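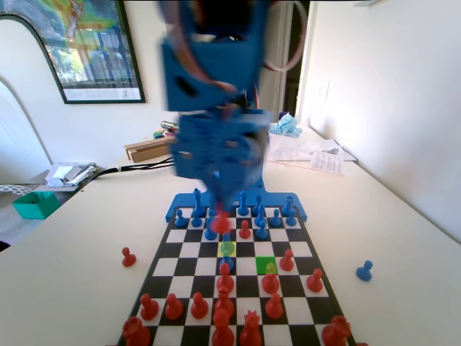
Vullcombe Chess Evenings - Frequently Asked Questions

Why are the pieces red and blue?

The set was bought in November on the argument that new players would find it friendlier. I have my doubts. A beginner who can't remember how a knight moves won't remember it any better in blue. The colors are easy to tell apart on a black-and-white board, and I'll give them that much.

So who moves first?

Red. We treat red as White and blue as Black in every game played here. There is no rule anywhere that says red goes first, it's our choice, and the sheet by the door says so. If both players sit down and agree the other way round, fine, but please write it on the score slip or the pairing gets entered wrong.

Does it confuse people who learned on an ordinary set?

For a game or two, yes. Kaan Demirtaş called out "white's move" all through his first evening and was corrected each time. Chess books still say White and Black, so you do the translation in your head. I was told this becomes automatic after a week. It took me longer.

Which way round does the board go?

Light square in the right-hand corner nearest each player. Check before you set up. I have seen plenty of people who say they have played for years get this wrong, and then the king and queen are wrong too.

Are the pieces a proper size?

Depends who you ask. The seller, Bivmont, describes the set as suitable for serious play, and I'd like to know what an unserious set looks like. The pawns are easy to tell from the knights, which settles most of it. Bring your own set if you prefer one, as long as your opponent agrees.

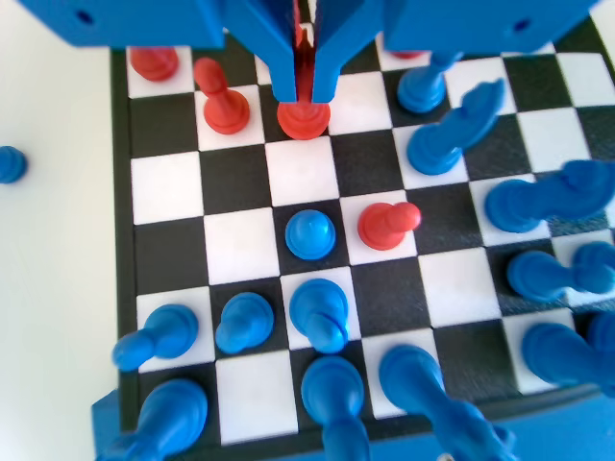

Red pawn and blue pawn side by side near the middle of the board.

Can those two pawns take each other?

No, and we get asked this a lot. A pawn captures one square diagonally forward. It can't take sideways and it can't take the piece directly in front of it. The exception is en passant, and only when the enemy pawn has just moved two squares to land beside yours. You have to do it on the very next move or the chance is gone. Half the arguments on club night are about this rule, usually between people who both have it slightly wrong.

If I touch a piece, do I have to move it?

In rated games, yes. In casual games we ask you to play that way and don't enforce it. If a piece is standing crooked, say "adjust" before you straighten it. Remzi Karakaya thinks this is fussy for casual play. He has also taken back more moves than anyone here.

Will opening books help me improve?

Some, eventually. I would not start there. There is a shelf by the window with 47 of them, one running past 300 pages on a single defense, and the spines look suspiciously fresh. Play slow games and look at where you lost a piece for nothing.

What time do you start?

Doors open at 7. Clocks start when both players are sitting down, whatever the poster says. The last evening before the break is 9th December.

Do I need to book?

No. Turn up and find a board.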